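Section 3: Safe handling of the hand-held grippers

Read this section before the first session at a Kelargate table. It applies to both grippers, left and right.

3.1 Before you start

1. Check that each cable runs outward from the gripper and does not cross the work area.
2. Open and close the fingers 9 times with nothing between them. Stop if they catch.
3. Set out only the items on the task sheet.
4. Hold the gripper by its handle. Keep your free fingers away from the jaws.

CAUTION: Do not pull a gripper by its cable. If a cable snags, put the gripper down first, then free the cable.

3.2 Working with cloth in a basket

1. Bring the jaws in from above, over the rim.
2. Close on a fold. Flat cloth slips, and pressing harder marks the basket.
3. Lift straight up until the cloth clears the rim – then move sideways.

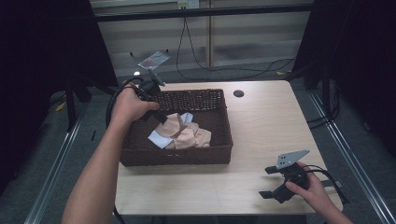
4. Keep the second gripper outside the basket until the first has a firm hold.
5. If two cloths come up together, lower both and start the pick again. Mark the first try as failed on the sheet.

Note: A failed pick stays in the record. Iltaner rules do not allow operators to delete one.

3.3 Working close to the table

Fingers can scratch wood. Come down slowly and stop at the first light contact. Do not drag the fingertips along the grain, and do not rest your weight on the handle. Replace fingertips after 279 picks, or sooner if an edge feels rough. 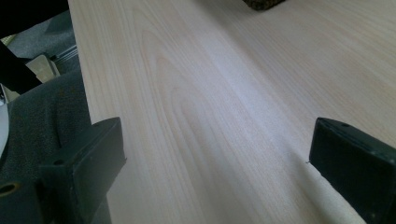
Branwen Vaughan asks that step 2 of 3.1 be repeated after every break, including short ones, and that any catching be written down even if it clears by itself. Her request applies to all tables from May.

3.4 Ending a session

1. Open both grippers fully and lay them down.
2. Sign the sheet and give it to Tobiloba Akpan.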